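Workshop notebook, finishing bench
06/01/2020

First proper day back and the bench room was freezing, so the first hour went on the heater and tea and very little else. Shellac flakes had clumped in the big jar over the break, because I left the lid on squint. Broke them up with the handle of a spoon and they smell fine, but I want to do a test on glass before any of it goes near a customer's table. If it stays tacky overnight it's going in the bin and I'm buying fresh.

Jobs on the go: the Claklow bureau (fall front only, the carcass is done), the little tripod table, and the batch of wax I promised everyone before the break and didn't make.

Wax first, as it's the thing people keep asking me for.

We've been calling the dark one Mumia since Kwesi opened the first tin and said it looked like something out of a tomb. No mummies in it, for any future reader who gets worried. It's beeswax, carnauba, real turps, and a good spoon of Van Dyke brown that has to be mixed with a bit of the turps beforehand or you get lumps like gravy. Van Dyke crystals don't like turps at all, mind, so it has to be the oil-ground pigment from the tube and not the crystals from the drawer! I've written that in capitals on the drawer and I'm writing it here too as I did it wrong in November and wasted a whole pan.

Batch today, by weight:
beeswax, yellow, 512 g
carnauba, 20 g
turps, 681 g
burnt umber and Van Dyke brown in oil, squeezed in until it looks right (I know, I know)

Ilze wants me to weigh the pigment so that somebody else could make it. She's right. I put the pan on the scales before and after this time and got 16 g for the lot, which seems low for how dark it came out, so I'd like to do it again before anybody treats that as gospel.

Melted the waxes together in the double boiler, heat off, pan across to the far bench and well away from the heater, then turps in slowly while stirring. It went cloudy for a bit, as it does when the turps is cold, and then cleared. I should really stand the turps bottle in warm water beforehand. Poured into tins, lids off until it's skinned over. It sinks in the middle as it cools, and I've tried pouring in two goes to stop that, but then you get a line where the second pour meets the first and it looks worse. People can have a dimple.

Carnauba question again. Jhun thinks 20 g is too much because it makes the wax hard to get out of the tin in a cold room, and this morning I'd have agreed with him – I could barely get a thumbnail into the old tin. But the version with no carnauba at all showed every fingerprint on the hall chairs, and those came back to us. I might try halving it. Or everyone could keep their tin near the heater for ten minutes before they start, which is what my old boss did, with the lid on and a sock over it.

On to the bureau. The fall has had a hard life. There's a big ring, a white one, just left of the lock, and a black ink stain under where the blotter must have sat, and a scatter of little dents along the front edge. The owner has told Lenni she'd like it to look old but cared for. Good brief. Much better than the last one, who wanted it to look new and then was upset when it did.

White ring: tried the gentlest thing first, which was some of the plain wax on a soft cloth with a bit of rottenstone, small circles, wiping off and looking at it from the side after each go. It went down a fair bit. After that I went over it with a nearly dry rubber with mostly meths on it, very quick passes, in off the edge and out again, never stopping. That got nearly all the rest. There's a faint ghost if you put your cheek on the wood and look towards the window. I'm leaving it. One more pass and I'd have been through the old finish and then I'm rebuilding the colour, and that's two days gone for something she'll keep a lamp on.

Ink: oxalic acid, weak, put on with a cotton bud and only on the black. Gloves, window open, mask. It's bleached back to a sort of weak-tea colour and there's a halo where I went a tiny bit outside the mark. Neutralised and rinsed, left to dry by the wall. Won't know what colour it really is until tomorrow as it always looks darker damp. Note for Jayson, who asked: no, you can't hurry that bit with the hot air gun, the veneer will lift and you'll be very sad. There's an old repair at that corner already, and whoever did it used something hard and shiny that isn't animal glue, so I don't trust it with heat or with water.

Dents: left them. Lenni wanted to steam the worst two. I said they go with the ring and the ink and I'd sooner keep them, and we went back and forth for a while and then he made the tea, so I think I've won that one.

Now, cloths. I've been meaning to write this up for ages. I've been trying different ones for buffing, mostly because the old bedsheets have run out and the new ones people give us are half polyester, and polyester skates about on top of wax and doesn't pick any up.

Old cotton sheet, washed to death: still the best thing for putting wax on. Holds a lump of it inside the fold and lets it out evenly. No fluff once it's been through the wash enough times.

Stockinette: lovely for the first buff. Sheds at the cut ends, so roll them in.

Linen tea towel: Ilze's suggestion, and I was doubtful, but for the last buff on a flat top it brings up a crisper shine than anything else we've got. A bit harsh on mouldings, and it catches on any lifted veneer, so have a good feel along the edges beforehand.

Old wool jumper: very good and smells of sheep when it gets warm. Lenni's, donated after the elbows went.

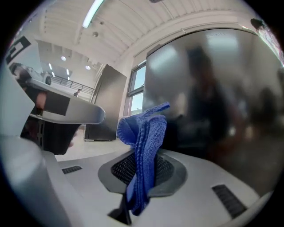
Microfibre: I keep changing my mind. Dry, on a finish that's already been waxed and buffed, it takes off the haze in no time and leaves the surface very clean. But the same grabby texture that makes it good at that makes it a menace if there's a speck of grit in it, and you can't shake the grit out as you can with cotton. I put a fine scratch in a test board with one that had been on the floor. So: fine for the last wipe before something goes out of the door, never for putting wax on, never on fresh shellac (it printed its texture into a board I'd thought was hard, and I had to flat the whole thing back). Wash them by themselves, no softener. Softener leaves something behind that wax won't sit on.

Old shirts: depends entirely on the shirt. Cut the buttons off. I'm saying this to myself.

Whatever you use for the meths or the turps, it gets laid out flat on the rail outside to dry and doesn't go in the bin scrunched up. Oily ones as well, and those especially. Kwesi has put a metal bin with a lid next to the back door for the ones waiting to go out.

Tripod table. Small job, nearly there. The top's been moving about because the block underneath had shrunk and the two pegs were loose. Jhun cut new pegs from a bit of scrap mahogany, a shade fatter, and they went in with a bit of persuasion. It's stiff now, maybe too stiff – give it a week in a warm house and it'll ease. I've put three rubbers of shellac on the top since lunch, the pale stuff from the small jar and not the clumped flakes. It's filling nicely except for a patch by the edge where the grain's more open. Pumice on that tomorrow, just a pinch, and then carry on over the whole top so the patch doesn't end up a different colour.

My rubber was too wet on the second one and I got a tear mark near the middle. Let it go off for an hour, eased it back with very fine paper and a drop of oil, can't find it now. Must remake the rubber, the wadding has gone hard on one side and that's probably half the trouble.

Delivery: the Saber chairs (the set with the sabre legs, spelt wrong on the job ticket by me and now stuck with it) need to be at Clilalport before the end of the week. Blankets are in the van. The strap with the bent buckle is not to be used, please can somebody cut it up so it stops turning up again.

Tomorrow: look at the ink patch dry and mix a colour for it, thin, several goes. Check the shellac test on the glass. Lids on the wax tins. Pumice on the tripod top. Order meths, we're down to the last bottle, and more tins with the screw lids if they've still got them. Ring the bureau owner about the key, the one she gave us turns in the lock but doesn't throw it.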